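Namell Kitchen Sim: recorded episodes and scene files

Namell is a two-arm mobile robot being built in the shared workshop on Purville Street. This package holds the simulated kitchen we use to try out grasping code before it goes near the real arms, along with the episodes recorded in it so far. Maintained by Sherif Soliman (simulation, controllers) and Nneka Akpan (arms, wiring, recording tools).

Current release: March 2022

What is in the package

scenes/ — the kitchen, plus two bare test rooms
robot/ — body, arm and gripper models
episodes/ — one folder per recording
tools/ — playback, export and checking scripts
notes/ — build log, mostly about the real arms

There are 1,427 episodes in total. Of these, 161 are marked "hand checked" in index.csv, which means one of us watched the whole thing and confirmed the labels. The rest were labeled by script. If you only want labels you can trust, filter on checked = 1.

Episode contents

Each folder has a head view video, joint positions for both arms, gripper opening for both hands, the pose of every loose object, and a short text file with the task. Joint values are in radians, distances in meters. Left arm always comes first in the arrays. Episodes recorded before February have the gripper values flipped (1 is closed, 0 is open). The loader corrects for this, but if you read the files yourself you need to do it by hand.

Getting started

1. Install the requirements listed in requirements.txt.
2. Run tools/check_files.py. It should finish without printing anything.
3. Run tools/play.py with an episode number, for example 128.
4. To run your own controller, copy controllers/blank.py and fill in the step function.

Playback works on a laptop without a graphics card, but slowly. Recording new episodes does need one. We use the desktop at the back bench, and members can book it on the sheet by the door.

Kitchen scene

All of the tasks happen at the island. Objects are small household things, and their starting spots are shuffled at the start of each episode. Tasks are either one-handed (pick up, move, put down) or two-handed, where one arm keeps hold of something while the other goes for a second object.
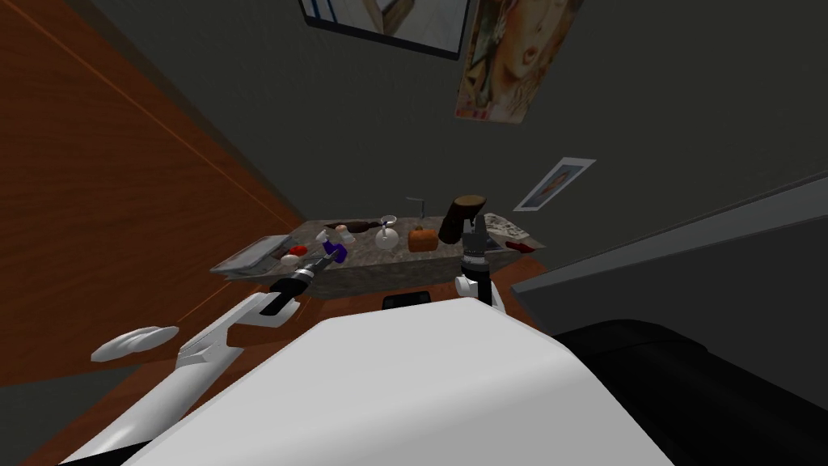

Two-handed tasks are where most of the failures are. The planner treats each arm separately and only checks for contact between them at the end of a move, so the second arm sometimes stops short and waits. Sherif has a branch called cantero that plans both arms together. It is not merged yet — it takes too long per step to be useful.

Known problems

Friction is set too high on the gripper pads. Things stay held in simulation that the real hand would drop.

Episode 254 has no joint file. We left the number in place so the index would not shift.

The head view tilts more than it does on the real robot. Do not use it for camera calibration.

License and contact

Free to use and change with credit to the Namell build. The scripts in tools/ratell came from an older project in the same shop and carry their own license file. For questions, open an issue or leave a note in Nneka's tray at the workshop.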